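Tag der offenen Tür bei Ornumell: Greifen lernen mit der Hand

15.7.26, abgelegt unter: Unterwegs, Technik

Ich habe immer noch ein bisschen Muskelkater im Unterarm, und das von einer Robotikfirma! Damit hatte ich nicht gerechnet, als ich mich für die Führung bei Ornumell angemeldet habe. Ich dachte, wir stehen hinter einer Plexiglasscheibe, irgendwo schwenkt ein orangefarbener Arm Autotüren, dann gibt es Brezeln. Brezeln gab es wirklich. Der Rest war anders und viel besser.

Die Anfahrt zuerst, weil mich das letztes Mal beim Bericht aus dem Pumpwerk gleich mehrere gefragt haben: Mit dem Bus bis zur Endhaltestelle, dann am Baumarkt vorbei und hinten über den Hof. Das Schild ist winzig. Ich bin erst in die Druckerei nebenan gelaufen und war dort wohl nicht die Erste, jedenfalls hat man mir schon beim Türaufmachen die Richtung gezeigt.

Laut Aushang am Eingang hatten sich 603 Leute angemeldet, über den ganzen Tag verteilt und in kleinen Gruppen. Das hat gut funktioniert, ich musste nur an einer einzigen Station warten. An der allerdings eine halbe Ewigkeit, dazu gleich mehr.

Los ging es in der Halle mit dem Programm, das sie dort Triltia nennen. Dahinter steckt die Software, die einem Roboterarm beibringen soll, Dinge des Alltags zu greifen: Tassen, Beutel, Schwämme, Ladekabel, eine halb leere Packung Taschentücher. Mit Dingen in immer gleicher Form kommen Maschinen ja seit Jahrzehnten zurecht. Eine Tüte mit Knabberzeug ist da ein ganz anderes Kaliber. Die sieht nach jedem Anfassen anders aus, sie glänzt, sie knickt ein, und wenn man zu fest drückt, hat man Krümel (oder es knallt).

Vorgeführt wurde das an einem Arm auf einem Rollwagen. Vor ihm lagen ein Geschirrtuch, eine Dose und ein Beutel Nudeln. Die Dose hat er sofort genommen, so selbstverständlich, dass fast niemand reagiert hat. Beim Nudelbeutel ist er erst danebengefahren, hat kurz gestoppt, ist ein Stück zurück und dann von der Seite gekommen. Da ging ein Raunen durch die Gruppe! Ich fand gerade dieses Zurückfahren so faszinierend. Man schaut zu und drückt die Daumen wie bei einem Kleinkind mit dem ersten Löffel Brei. Das Tuch hat er beim ersten Versuch fallen lassen, beim zweiten auch, und dann wurde freundlich zur nächsten Station gebeten.

Und diese nächste Station war die mit der Schlange. Dort durfte man selbst ran, und zwar mit einem Greifer, den man in der Hand hält. Kein Motor, kein Arm dran, nur zwei Finger mit weichen Polstern, die man mit der eigenen Hand zusammendrückt, und eine Kamera, die mitschaut. So ein Ding heißt bei ihnen Henare. Ich hatte mir das Ganze vorher nie überlegt, aber die Idee ist so einleuchtend: Statt einen Arm umständlich fernzusteuern, nimmt ein Mensch den Greifer in die Hand und macht die Bewegung einfach vor. Die Kamera sieht dabei ungefähr das, was später auch der Roboter sehen würde, also die Finger und das, was davor liegt.

Klingt leicht. Ist es nicht. Ich habe mich an einen Tisch voller Krimskrams gestellt und wollte ganz lässig einen Teelöffel aufheben. Keine Chance! Man merkt erst in diesem Moment, was die eigenen Finger alles nebenbei erledigen. Normalerweise schiebe ich den Löffel mit dem Zeigefinger ein wenig an die Kante, kippe ihn und habe ihn dann. Mit zwei Backen, die nur auf und zu können, muss man sich den Weg vorher überlegen. Beim Löffel habe ich irgendwann den Stiel leicht angehoben, indem ich vorne auf die Laffe gedrückt habe, und kam mir vor wie eine Ingenieurin.

Am liebsten mochte ich das Einräumen. Man bekommt einen Karton hingestellt und soll den Tisch leer machen, Stück für Stück. Erst nimmt man natürlich, was bequem liegt. Dann kommt das, was flach auf der Tischdecke klebt, und ganz am Schluss sitzt man vor einem Joghurtdeckel und verzweifelt. Mein Tipp für alle, die so etwas mal ausprobieren dürfen: langsam aufmachen, tief genug runter, und erst zudrücken, wenn beide Polster wirklich anliegen. Ich habe anfangs viel zu früh zugedrückt und alles vor mir hergeschubst.

Richtig spannend wurde es im Gespräch hinterher. Gesammelt wird nämlich vor allem in ganz normalen Wohnungen und nur zum kleinen Teil in der Halle, auf Esstischen und Couchtischen, zwischen Fernbedienungen, Tassen und angebrochenen Süßigkeiten. Ein Tisch in der Halle sieht nach einer Woche immer gleich aus, egal wie oft man ihn umräumt. Immer dieselbe Lampe, dieselbe Platte, dieselben fünf Becher. In einem Wohnzimmer liegt dann plötzlich eine gemusterte Decke drunter, von der Seite kommt Licht, und die Chipstüte spiegelt. 2588 Aufnahmen liegen im aktuellen Satz, aus 98 Haushalten, so stand es auf einer Tafel neben der Kaffeemaschine. Ob das nun viel ist, kann ich nicht einschätzen. Ich habe gefragt und bekam zur Antwort, es sei ein ordentlicher Anfang.

Was ich auch noch gefragt habe: ob man die Wohnungen vorher aufräumt. Nein! Ausdrücklich nicht. Weggelegt wird nur, was privat bleiben soll, also Post, Medikamente, Familienfotos und so weiter. Alles andere darf stehen, wie es steht. Das hat mir als Besitzerin eines dauerhaft vollen Couchtischs sehr gefallen. Wer mitmacht, kann sich die Aufnahmen vor dem Hochladen ansehen und einzelne streichen.

Eine Dame aus meiner Gruppe war skeptisch und wollte wissen, wozu man so etwas überhaupt braucht, den Tisch könne man ja wohl selbst abräumen. Fand ich eine gute Frage. Ich musste an meine Tante denken, die nach ihrer Schulteroperation wochenlang nichts hochheben konnte, was weiter weg stand als die Stuhllehne. Von einem Gerät, das ihr die Wasserflasche reicht, ist man bei Ornumell noch ein gutes Stück entfernt, das wurde auch ganz offen so gesagt. Der Arm auf dem Rollwagen fährt langsam, braucht viel Platz und hat eben mit dem Geschirrtuch seine liebe Not. Aber man sieht, wohin es gehen könnte, und das hat mich mehr beeindruckt als jedes Hochglanzvideo.

Zum Schluss gab es noch eine kleine Ecke, in der Zisorent gezeigt wurde, das Programm zum Sichten der Aufnahmen. Da spult man durch die Bilder und markiert, wann ein Griff anfängt und wann er endet. Die meisten sind nach einem kurzen Blick weitergegangen, Richtung Brezeln. Ich bin hängen geblieben! Ich durfte selbst ein paar Griffe markieren und habe mich mit dem Jungen am Nachbarbildschirm gestritten, ob ein Becher schon »gegriffen« ist, wenn die Polster ihn berühren, oder erst, wenn er abhebt. Wir haben uns auf Abheben geeinigt. Auf dem Merkblatt stand dann Berühren.

Insgesamt war ich gut 2 Stunden dort, geplant war die Hälfte. Ein paar Kleinigkeiten hätte ich anders gemacht: In der Halle hallt es so, dass man in der hinteren Reihe kaum etwas versteht, und an der Greiferstation hätte ein zweiter Tisch gutgetan. Für Kinder gab es eine niedrigere Tischplatte, was ich prima fand, denn die Kleinen waren fast durchweg geschickter als wir. Die haben einfach gemacht, während wir Erwachsenen noch über den richtigen Winkel nachdachten.

Im August soll es einen weiteren Termin geben, diesmal am Abend und mit einer längeren Vorführung. Ich habe mich schon auf die Liste setzen lassen und nehme meine Nachbarin mit, die bei Einmachgläsern einen unglaublichen Griff hat. Bis dahin übe ich zu Hause mit der Grillzange, denn ich will unbedingt noch einmal an die Tüten ran. 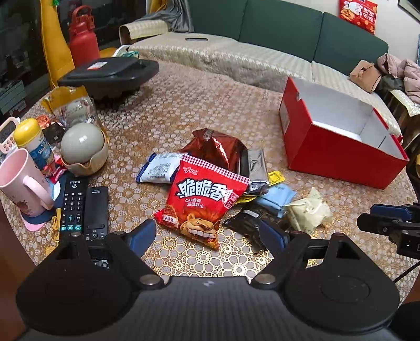 Mit der Grillzange klappt es übrigens mittelmäßig. Gummibärchentüten gehen, Teelöffel nach wie vor nur mit dem Trick über die Laffe, und an einer Scheibe Käse bin ich gestern Abend komplett gescheitert. Falls jemand von euch auch dort war und das Geschirrtuch hat gelingen sehen: bitte unbedingt in die Kommentare schreiben!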